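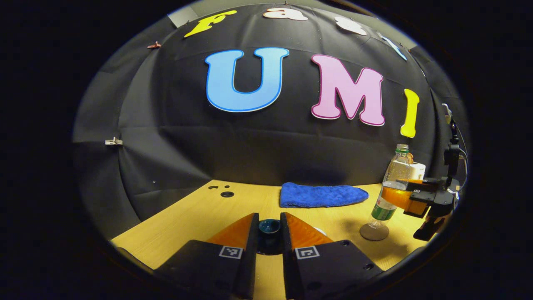
Photo: Fatemeh Pakzad

Search this journal Advanced search Go

4. What drivers told us about the launch button

Figure 1. Letters pinned up on black cloth, spelling "Fast" and "UMI".

I'll admit I came to this part of the study with a grudge. I've driven fast road cars for years, and I have never once enjoyed using launch control — you press things in the right order, the car does the rest, and you sit there like luggage. So I was curious whether owners of the Ekstead coupe felt the same, or whether I was just getting old.

We sent the questionnaire out through the Wakico owners' club in October and got 404 replies, which was far more than I'd hoped for! I threw out the ones where people had only filled in their name and the colour of their car (there were plenty, and some of the colours were lovely). That left 300 I could use, and everything in this section comes from those.

The first thing to say is that people like having the button a great deal more than they like pressing it. Owners wrote whole paragraphs about showing it to a brother-in-law, and then mentioned near the end that they'd used it 2 or 3 times since buying the car. One chap had never used it at all and still called it his favourite feature. I don't think he was joking.

What they did use, constantly, was the softer throttle setting. I hadn't expected that, and to be fair the questionnaire barely asked. Most of it came out in the comments box, where drivers talked about wet roundabouts, cold tyres, and wanting the car to feel lively without having to go quickly. The Nistor gearbox came in for a lot of affection here as well, mainly for how it behaves at low speed in town, and a fair bit of grumbling about reverse.

I should be careful. Club members are keen by nature, and anyone who'd sold the car in a huff wasn't going to be on the mailing list. I also worded the question on steering weight badly — "Is it right?" could mean nearly anything — so I've left those answers out of the tables and will only say that they were long.

Where owners had the Cliltel display fitted, they tended to know which mode they were in. Those without it often guessed, and several said they drove in whatever the last person had left it in. I find that rather charming, but it does make the next section, on how often each mode is used, harder to trust than I'd like.

We use cookies to improve your visit. Accept Manage settings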